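Grid Layout for a Shared Serving Table
Project report, Household Layout and Materials course
Group members: Naima Hajji, Abdelghani Tazi, Pichit Thongdee
Supervisor: Khadija Nasr
5 October 2023

1. Purpose

The project tested whether a taped grid on a tabletop makes it easier to put kitchen items back in the same place after each use. The serving table in a shared kitchen is used by several people, and items tend to drift toward one end during a meal. We wanted a cheap marking method that could be put down in an afternoon and removed without damage to the table.

2. Materials

Brown kraft paper, one layer, covering the tabletop
Blue tape
Pale green plates, round
White plastic jug with a small label on the side
White pot or rice cooker with a coral-pink rim
Steel rule, pencil, scissors

The paper was chosen over a vinyl cover left from the Avo trial in July. Vinyl took the tape well but reflected the ceiling lights, and the pencil marks rubbed off. Kraft paper is matte, takes pencil, and can be thrown away at the end.

3. Laying the grid

The lengthwise strips were put down first, then the crosswise strips. Each strip was unrolled over a pencil line and pressed down by hand from one end to the other. Cell size was set by the plate, which is the widest item used every day. The plate should fit inside a cell without touching the tape on any side.
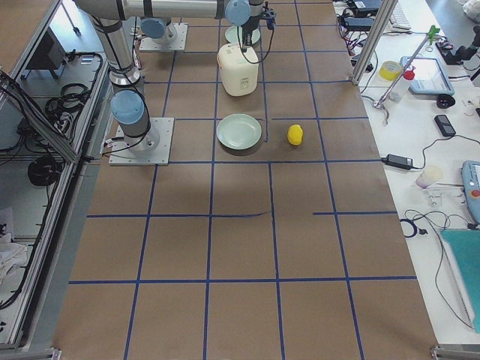
Tape accuracy was lower than planned. When a strip is pulled tight and then released, it shortens slightly and the paper lifts with it. When it is laid with no tension, it wanders off the pencil line. We settled on light tension with one person holding the far end. Strips laid by one person alone were the worst. Kinks were left in place, as peeling the tape back tore the surface of the paper on a test sheet.

The cells are therefore only roughly square. For this use the error was judged acceptable. A plate does not need a straight border, only a visible one.

4. Placement rules

Rule 1. One item per cell.
Rule 2. Flat items go in the cells nearest the user.
Rule 3. Tall items go farther back, so that nobody has to reach over them for a plate.
Rule 4. An item that is too big for a cell may cross a line, but the neighboring cell then counts as taken.

Rule 4 was added by Abdelghani after the first session. The original version had no provision for appliances, and users placed the pot wherever there was space.

5. Trial

The trial had 52 placements by users outside the group. Each user was asked to clear the items to a side counter, then put them back from memory. A placement was scored as correct if the item returned to its assigned cell with its base fully inside the tape. Rule 4 items were scored on the assigned cell only.

Correct: 39
Wrong cell: 7
Right cell, touching or over the tape: 6

Most of the wrong-cell results involved the jug, which was put one row too near the user. Plates were rarely misplaced. Several users said they turned or nudged the plate until the gap looked even on all sides, although this was not part of the instructions. 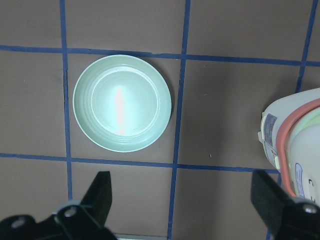
Plate results depend on how tight the fit is. In an earlier layout with larger cells, plates were set down anywhere inside the border and the scoring told us little. With a close fit the user gets feedback from the gap itself. The disadvantage is that a larger plate would not work on this grid at all, and the paper would have to be replaced.

6. Limits

All users placed the same items in the same order. We did not test with food or liquid, and kraft paper would not survive a spill. Tape edges frayed with handling – a wider tape may hold up better. The grid was also read from one side of the table only, so Rules 2 and 3 need rewording for a table used from both sides.

7. Further work

Nabila Benkirane has suggested labeling the rows with letters so that the jug error can be checked. Pichit will cut a cardboard spacer to replace the pencil lines. The scoring sheets are in the course folder under Grirkeck, together with the cell measurements.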